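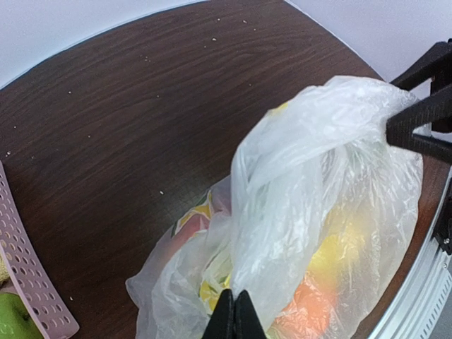

## Marti two-finger gripper kit

Bolt-on gripper for small home arms. Built in the shared shop at Wirnidgate, sold as parts or assembled. Fingers are black, angled at the tips, made for hooking bag handles and getting under soft stuff like groceries.

Status: rev 7, in stock 2019-09-13. Earlier revs are gone, please dont ask.

**In the kit**

- 2 fingers, left and right (not swappable)
- Clundorer servo, pre-wired
- wrist bracket plus bolts
- camera mount, small, sits at the wrist
- 100 cm cable

**Specs**

| | |
|---|---|
| Opening | 100 mm |
| Max load | 800 g |
| Supply | 13 V max |
| Controller | Waltix board, not included |

**Notes from the bench**

Thin plastic bags - go in slow and hook the handles. Pinching the side just slides. Shiny film confuses the camera too, so turn down the overhead light if you can.

800 g means 800 g. A full bag of fruit goes over that fast. Weigh it first.

Crumbs on the table are fine. Crumbs in the finger joint are not, brush it out now and then.

Assembly takes an evening. Need a 3 mm hex key and some patience with the cable, it wants to snag on the bracket. Route it on the outside.

**Known issues**

- Rev 7 bracket holes a bit tight, run a drill thru them
- Fingertips wear, spares comming soon
- Old Waltix firmware (before July) wont home properly. Update first.

Pickup at the shop or we mail it. No returns on wired servos.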